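Oltetti Simulation Pack: Frequently Asked Questions

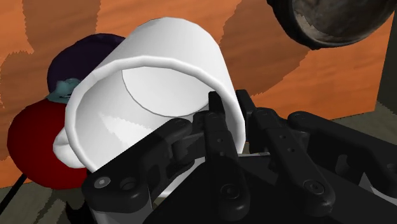

Oltetti is a set of simulated tabletop manipulation tasks sold by Wokasance. It runs without robot hardware.

What is in the pack?
70 tasks, each with a start state, a goal check and a reset script. Object meshes and surface textures are installed with the tasks.

Which camera views are rendered?
Two by default: one fixed and one at the wrist. Either can be turned off in the task file.

Can I load my own gripper?
Yes, if the model has a closed collision mesh and named finger joints. Check the joint limits first. Reversed limits are the most common fault in tickets we receive.

Why does a mug slip after the fingers close?
Friction is set per object. Raise it on the mug before raising grip force. If slipping continues, shorten the physics step.

Does clutter change between runs?
Only if the seed changes. A fixed seed gives the same layout on the same build.

How many machines does a license cover?
Three. Lab licenses cover 40.

Do results carry over to a real arm?
Not without tuning. Contact and lighting are approximations, and we publish no transfer figures.

Who handles support?
Kinga Kozma answers setup questions. Send physics faults to Kiprono Gachanja with the log and the seed.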